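Pridbridge Low Entry Shelf: Product Review
Lornthorpe Housing Service, Furnishings and Fittings Office
Published 2022-11-24

Summary of findings

The Pridbridge low entry shelf is suitable for use in apartments managed by the Service, subject to the conditions on floor type and placement given at the end of this review. It is easy to clean, it comes assembled, and most households kept using it after the trial. Its finish marks more readily than the office would like, and it is not a good choice for homes where more than three people share one entrance.

Background

Shoes left in hallways have been the most common subject of entrance complaints at the Pleltasthorpe building for several years. The complaints concern two different things. The first is access: shoes outside the apartment door narrow a corridor that must be kept clear under the fire rules. The second is dirt and water carried onto floor coverings just inside the door, where the wear is heavy and the replacement cost falls on the Service.

Earlier notices asked residents to keep footwear inside the apartment. They did not ask where inside the apartment footwear was to go. Entrances at Pleltasthorpe are narrow, with a door that opens inward and a heating pipe along one wall, and a standard upright shoe cabinet blocks either the door or the pipe. Many residents had bought cabinets and later put them in the basement storage area. The office therefore looked for something low and open that could stand under the coat hooks and be moved by one person.

Two products were considered. The first was the Pridbridge shelf. The second was a stacking rack sold under the name Âu, with three tiers of wire. The Âu was tried in the show apartment only. Narrow heels fell between the wires, and grit dropped from the upper tiers onto the shoes below. It was not taken further.

Conduct of the trial

The office bought 108 shelves, and 104 were placed in occupied apartments. The others were kept back for spare parts and for use in the laundry entrance. The trial ran for 14 weeks, starting in May, which covered a wet spell and part of the summer. The office accepts that it would have been better to include a month of snow.

Households were asked to use the shelf as they saw fit and to return a short card each week. A total of 833 cards came back. The return rate fell during the school vacation and recovered only in part. Cards with no comment were counted as returned. Staff also visited apartments where the household agreed to it, at the start and at the end.

No household was charged for the shelf, and all were told they could keep it. Readers should bear in mind that people tend to be kind about furniture they have been given.

Delivery and setting up

The shelves arrived in flat cartons with the legs already fixed, so the cartons were larger than expected and would not stack safely in the elevator lobby. Delivery had to be split over two mornings. Future orders should be booked into the loading bay.

Apart from that, setting up gave no trouble. The instruction sheet has a single page and deals mostly with care of the board. Residents were glad to find no tools needed. A few shelves rocked slightly on older floors, and the office supplied adhesive felt pads, which cured the problem in every case but one. The pads should have been in the carton to begin with.

Daily use

The shelf has one board at a low height. Shoes stand on the board, and a second row can be kept on the floor beneath it. In practice the space under the board was used for boots and the shoes worn every day, while the board itself filled up with slippers, house shoes and things waiting to be carried elsewhere. Mail was mentioned often on the cards. So were school bags.

The office had expected the opposite pattern, with outdoor shoes on the board and slippers below. Several households explained that bending to the floor for outdoor shoes was no effort when they were going to tie them anyway, and that slippers were wanted in the hand at once on coming home. This is a sensible arrangement, although it does leave the wettest shoes on the floor covering the shelf was meant to protect. A plain rubber tray under the shelf deals with it. The office now recommends one and will stock a size that fits between the legs.

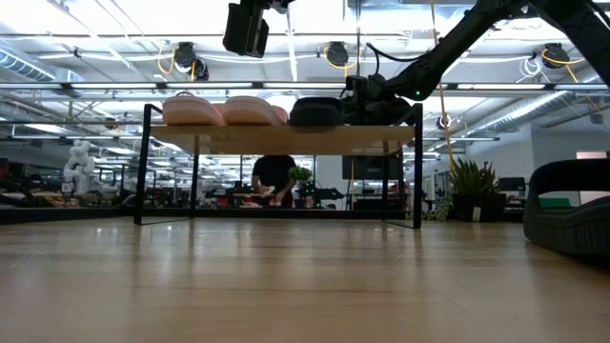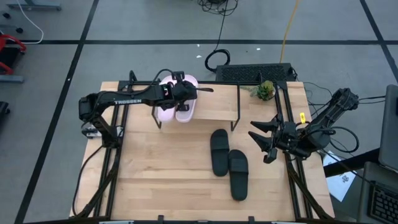
One resident of the upper floors wrote that the shelf had changed the habits of the children more than those of the adults, as the children could reach it without help and had begun to put their own shoes away, while the adults continued to step out of theirs at the door. The same card asked whether a second shelf might be had for the balcony. The office replied that the product is not sold for outdoor use and that balcony furniture is covered by separate rules.

Other comments of the same kind came from households with young children, and on the whole these were the most satisfied. Older residents were less sure. For a person who has difficulty bending, a low shelf is of little help unless there is also somewhere to sit, and the board must not be used as a seat. The manufacturer's sheet says so in small type. The office would prefer to see it on the product itself, and has said as much to the supplier. In the meantime, a notice was sent to all households in the trial.

Capacity

Capacity was the weakest point. A household of one or two had enough room. A household of three managed if boots were kept elsewhere. Beyond that, shoes began to be placed on top of other shoes, and from there they returned to the corridor. Two shelves end to end would be an answer in a wider hall, but the entrances at Pleltasthorpe do not allow it.

Some residents asked for a version with a second board. The office considered the request and does not support it at present. The open space over the shelf is what keeps the coats clear of the shoes, and with a taller unit that benefit is lost.

Cleaning and wear

Dust and dried mud wipe off the board with a damp cloth. The frame needs nothing more than an occasional wipe. The open design means that a broom or vacuum head passes easily underneath once any shoes have been moved, and cleaning staff working on vacated apartments spoke well of it.

The finish on the board is less good. Grit caught under a heel leaves fine scratches, and on a number of shelves these were plain to see by the end of the trial. Standing water left overnight raised a faint mark that did not polish out. None of this affects use, but the Service reissues furniture from one tenancy to the next, and a marked board looks tired sooner than it should. A replacement board is sold separately – at a price that makes it more sensible to buy the whole shelf.

No leg came loose during the trial. One shelf was returned damaged after a move between floors and was put right from the spares.

Noise

Noise was not on the original list of matters to be considered and was added after the first weeks. Shoes dropped on a hard board late in the evening can be heard in the apartment below, more so where the shelf touches the party wall. Residents on two floors raised the matter independently. Felt pads under the feet reduced the sound, and moving the shelf a hand's width from the wall reduced it further. A thin mat on the board was also tried by some households. It worked well for noise but held damp, and the office does not advise it for outdoor shoes.

Effect on corridors

The purpose of the trial was to clear the corridors, and on that question the result was good without being complete. The regular evening walk-through found fewer shoes outside doors on every floor in the trial. The gain was largest on the floors with smaller apartments. On the floors with family apartments, corridors were clear in dry weather and much less so after rain, and staff noted that wet boots and umbrellas made up most of what was left outside.

Furniture alone will not settle this. The Service is looking separately at a drying area beside the laundry room, and a notice will be issued when a decision has been made.

Conditions of use

The Pridbridge shelf is approved for apartments managed by the Service on the following terms.

It may be placed only inside the apartment and never in a shared corridor or on a stair landing.

Felt pads must be fitted before the shelf is put on a wood floor.

A gap must be left between the shelf and the heating pipe, and between the shelf and any party wall.

The board is not a seat or a step.

Households of four or more should speak to the office before ordering, so that another arrangement can be looked at.

Shelves already placed during the trial may stay where they are if these terms are met. Residents who do not wish to keep theirs may hand it in at the basement store during opening hours, clean and with the pads still attached. Orders from apartments outside the trial will be taken in the order they are received, beginning with the smaller apartments at Pleltasthorpe. Order forms are available at the front desk.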